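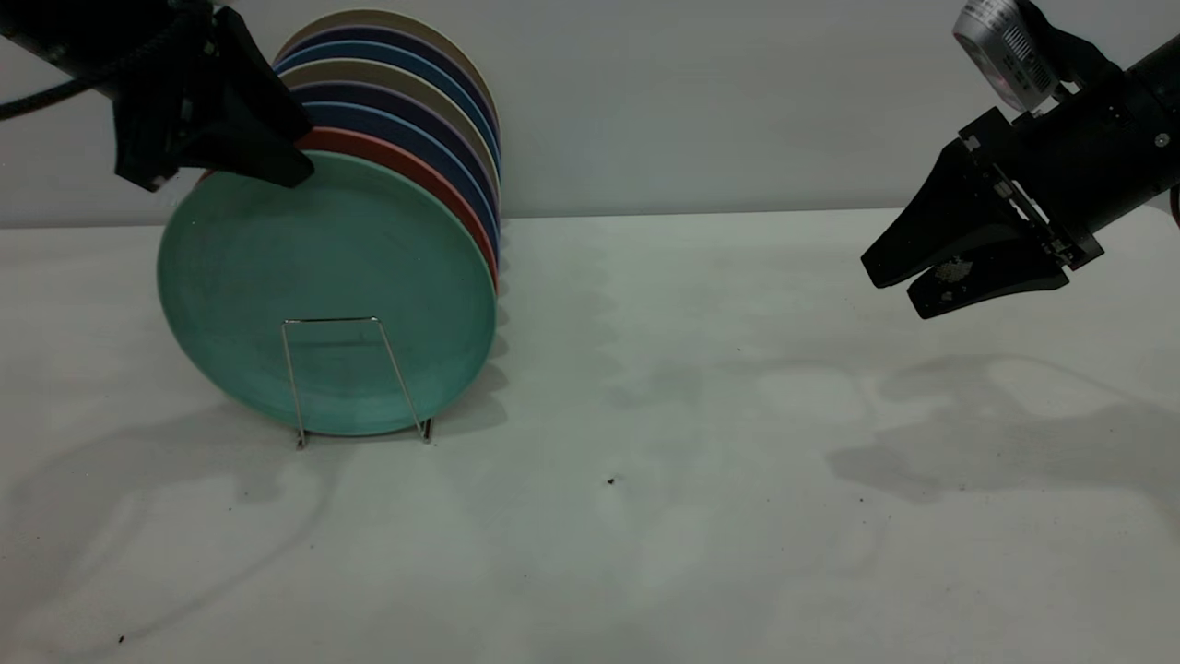
La Federación de Críquet de Pleltgate informa de que la asamblea celebrada el 08/08/2020 aprobó el nuevo sistema de elección de jugadores para la liga interclubes. Cada club conservará a tres jugadores y el resto pasará a la bolsa común. El orden de elección se fijará por turnos, y quien ocupe un puesto lo mantendrá durante toda la ronda, uno detrás de otro como los ocho platos en su escurridor metálico, sin adelantos ni permutas.

Participaron en la votación 192 delegados, de los cuales 153 respaldaron la propuesta. El acta puede consultarse en la secretaría.

La bolsa común reúne a 445 jugadores inscritos. Los clubes Pundel y Jitard han comunicado ya sus listas de retenidos. El club Xue dispone de una prórroga, concedida a petición de su junta directiva.
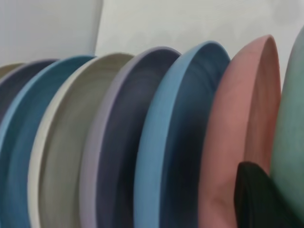 Respecto a las equipaciones, la comisión técnica recuerda que ningún club podrá repetir el color principal de otro. Se han recibido dos solicitudes para el azul, una en tono marino oscuro y otra en azul verdoso. Ambas se admiten: la diferencia es tan clara como la que separa el plato azul pizarra del plato que tiene justo delante. Los clubes deberán remitir una muestra de tejido antes del sorteo.

Lihua Luo, capitana de Jitard en las dos últimas temporadas, figura en la bolsa común por decisión de su club. La Federación no valora las decisiones deportivas de las entidades afiliadas.

La liga comenzará en noviembre. El abono general cubre todos los partidos de la fase regular y las semifinales. Hasta la fecha se han tramitado más de 1184 solicitudes, que se atenderán por orden de registro.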